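Rokow, the home-help service based in Prundcombe, will add laundry folding to its regular visits from 25th November, the company said. Until now, staff would wash and dry clothes but leave them for the household to sort.

The change follows a trial that began in June with 37 households on the Eynon side of town. Most asked for the same thing — someone to deal with the clean clothes that pile up on the bed and stay there until it is time to sleep.
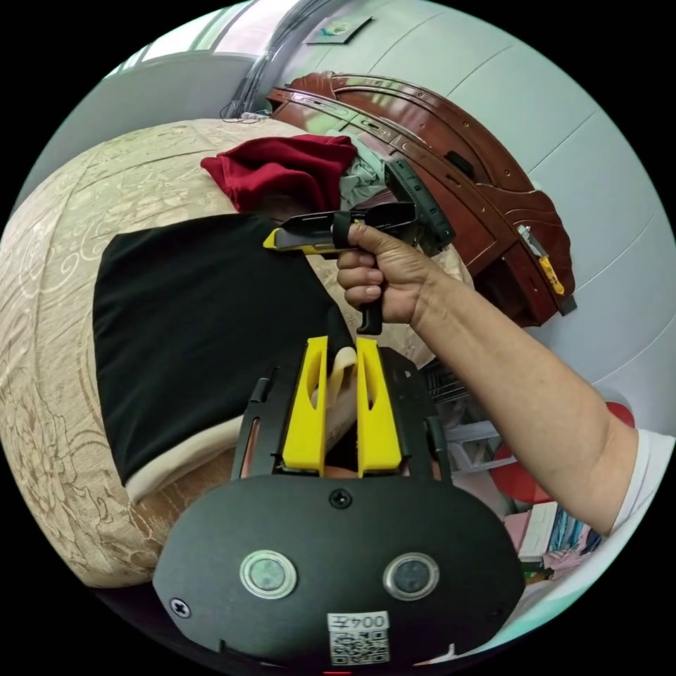
Under the new plan, customers can add a folding session of up to two hours for $20. Bedding is included, but ironing is still charged separately. Clothes will be folded and stacked by type, and customers who want them put away in drawers need to say so when they book.

"People don't mind running the machine. It's the part after that they put off," said Abilio Quintana, who manages bookings at Rokow.

The company serves 223 homes and expects to take on more staff if demand holds up. Emrys Bellis, who ran the trial, said visits in the Arora district would start later — the team there is still short of drivers. Bookings can be made by phone or at the Prundcombe office.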